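Columns > At Home > Keeping Things

In defence of the small drawer

August
By Elspeth Marrable

My mother kept a drawer in the hall that she called the bits drawer, and I suppose most families had one, and I suppose most families were a little ashamed of it. Ours held string, a bicycle lamp that worked if you squeezed it, the spare key to a house we had moved out of, candles for the power cuts and a great many pencils from places we had never been. When visitors came it was pushed shut with a hip. When it would no longer shut it was tidied, by which I mean everything came out on to the carpet, was exclaimed over, and went back in again in a slightly different order.

I have been thinking about that drawer all summer, because I have spent a good part of the summer being told to get rid of mine. The fashion at present is all for the open shelf and the clear tub. You are meant to see everything you own at a glance, and if you can't see it you are meant to wonder whether you need it. A neighbour lent me a book on the subject which runs to 28 chapters, and I read it in the garden with real attention (it has some very good things to say about airing cupboards) and by the time I had finished I felt rather as if I had been to the dentist. There was a whole chapter against drawers. Drawers are where decisions go to be put off, it said. Well, yes! I have always thought that was what they were for.

Let me say what I mean by a small drawer. I don't mean a chest of drawers, where jumpers live, or the deep one under the oven with the roasting tins in it. I mean the sort of little wooden cabinet that sits on top of something else, on a desk or a dresser or the end of the kitchen worktop, with a drawer or a pair of drawers in it and a flat top where you can put your cup down. They used to be everywhere. My grandfather had one for fishing flies and another for stamps, and when he died we found that the two had got thoroughly mixed up and he must have been quite happy with the arrangement.

Mine is from Festada, the shop at the bottom of the hill in Ilstead, where they sell them under the name Abera. I went in for light bulbs. It was standing on a shelf by the till and I pulled the drawer out, as one does, and pushed it back, and pulled it out again, and the young man at the till very kindly pretended to be busy. I can't claim it was a sensible purchase. I had nowhere in mind for it and nothing in mind to go in it, and I carried it up the hill in my arms like a cat going to the vet.

It has been the most useful thing I've bought in years. Within a fortnight it had found its own business. The top drawer took on the small boxes: the plasters, the fuses, the good lip balm that comes in a carton far too smart for it, the pen my sister gave me that I keep in its packaging because otherwise I should lend it to somebody. The bottom drawer took whatever I was cross with. I recommend having a drawer for what you are cross with. The instructions for the boiler are in there, and a parking letter, and a thimble that pinches, and I can leave them until I'm in a better temper.

What the clear-tub people have got wrong, I think, is the idea that a thing you can't see is a thing you've forgotten. I can't see my sewing scissors at this minute and I could put my hand on them in the dark. I know the little drag in the runner before the drawer comes free, and I know they are at the back on the left with the points away from me. Whereas the items on my open shelves, which I look at forty times a day, I have more or less stopped seeing at all. There is a jug up there that I dusted round for a whole winter before I noticed it was chipped.

And a box within a drawer is better still. I do feel strongly about this. A lot of small packaging is really very nice these days, all tartans and gold and proper little flaps, and it goes straight in the recycling when it might have had another six years in it. A long thin carton will keep knitting needles or hairgrips or the tapers for birthday cakes, and it stops them rolling to the back whenever you pull the drawer open too fast, which I always do. My mother would have saved it for the pattern alone.

Now I must be fair, and say a word for the tray, which is the drawer's more sociable cousin. I was suspicious of trays for a long time. They seemed to me a way of making a muddle look intended. But I've come round to keeping one on the table right next to the drawers, a plain pale one with a bit of a rim, and the two of them work together better than either did alone. The tray has the things that are on their way somewhere. You empty your pockets into it, you put down the lemon you were going to slice or the bottle you mean to fill for the walk, and later on, at 6 o'clock or so in our house, when the kettle's on, whatever is still lying there either goes back where it came from or gets a place in the drawer. It takes as long as the tea takes to brew. I have never once felt I was tidying.

I had a letter after my last piece from a reader in Ravosholm, who told me, with some satisfaction, that she had gone through her whole house and got it down to 697 objects, and had them written in a ledger. It was a charming letter and I've kept it, which she won't approve of. I did wonder how she had counted pencils. I wondered too whether a box with a pen in it was 2 objects or one, and whether she had ever had the pleasure of opening a drawer for the sticky tape and coming upon a shell, or a foreign coin, or a note in somebody's handwriting that says only "back at four, soup in pan".

You don't get that with a clear tub. You've seen it coming since breakfast. So I would ask anyone who is clearing out before the autumn to leave one drawer alone, a small one, with a decent handle or a notch your finger fits, and to let it fill up as it likes. Line it with a bit of wallpaper if you have some over. Mine has the stripe from the back bedroom, cut a shade too short, and I've been meaning to do it again properly since Easter.
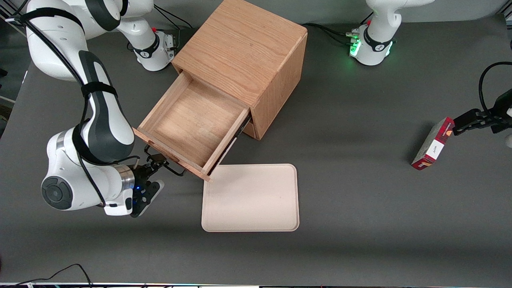
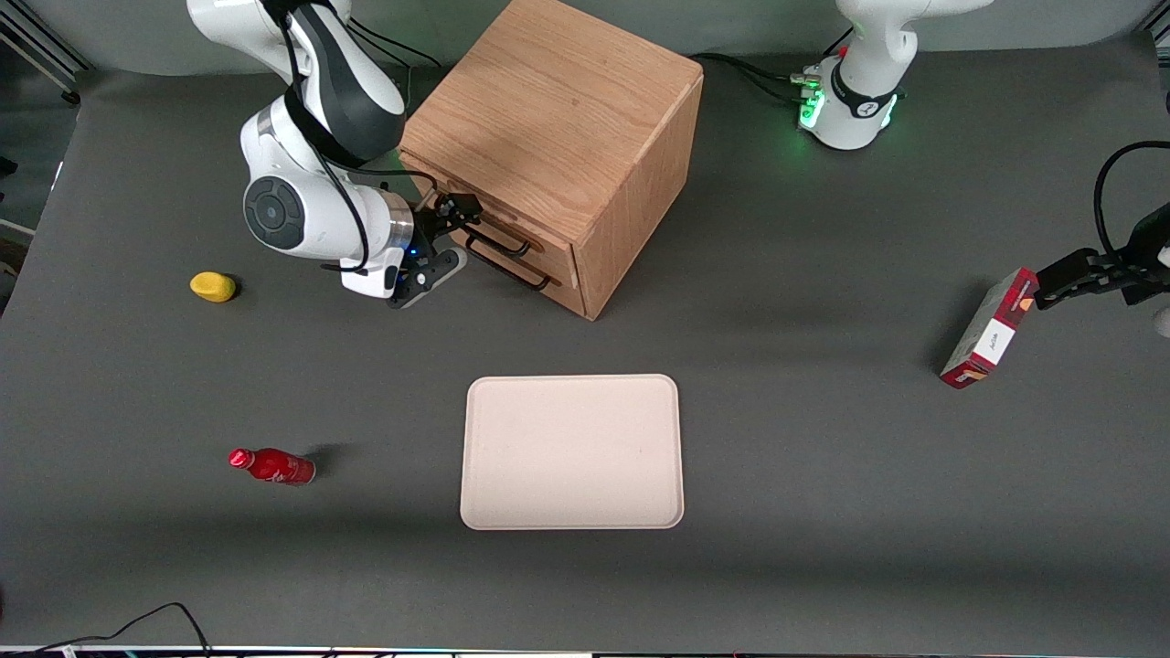
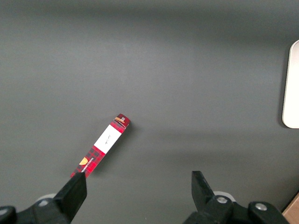 Wooden drawers and a pale tray in the first two; a slim box in red tartan in the last.

More from Keeping Things
The case for an untidy airing cupboard
What to do with one good glove
Biscuit tins and the buttons in them
A short history of our kitchen table
On borrowing ladders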